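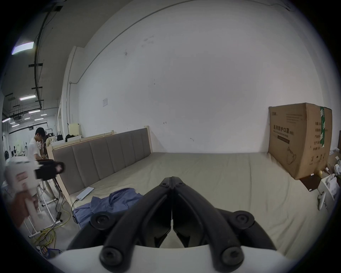

Unit 3: Clearing and Resetting a Bed Surface

Clearing comes before any work on linen. A mattress in daily use collects items from three classes: personal electronics, loose textiles, and stored goods. Each class has its own destination and is removed in a fixed order. The bed at the head of this unit holds one of each: a phone with its charging cable running over the edge, a crumpled blue cloth, and a large cardboard box printed 医用防护口罩 (medical protective masks) standing against the wall. The sheet itself is smooth, so the task is clearing and inspection, with no remaking until the surface has been checked.

Order of removal

1. Electronics. Unplug at the wall end first, coil the cable, and place both on a hard surface. Do not pull a phone by its cable.
2. Loose textiles. Lift, shake out away from the bed, and sort to wash or fold. Cloth of unknown use goes to wash.
3. Boxes. Clear the floor position before lifting. Support the base; do not drag cardboard across a fitted sheet.
4. Small rigid items under or behind a box. Check for these before the box is moved, as they shift when the load comes off.

Upholstered headboards

Fabric panels are brushed top to bottom along the vertical seams. Wood framing is wiped with a barely damp cloth. Keep water off the joint between fabric and wood.

Load note

A carton of supplies concentrates weight on a small area of mattress. In the Holska room survey (June), 31 of 500 beds had a carton stored on them. Course rule: no carton stays on a mattress overnight.

Exercise

Using the Sirnuvance log sheet, record every item on one bed, its class, and its destination. Clear the bed in the order given. Note any step where the order had to change.

Revised 17/11/2024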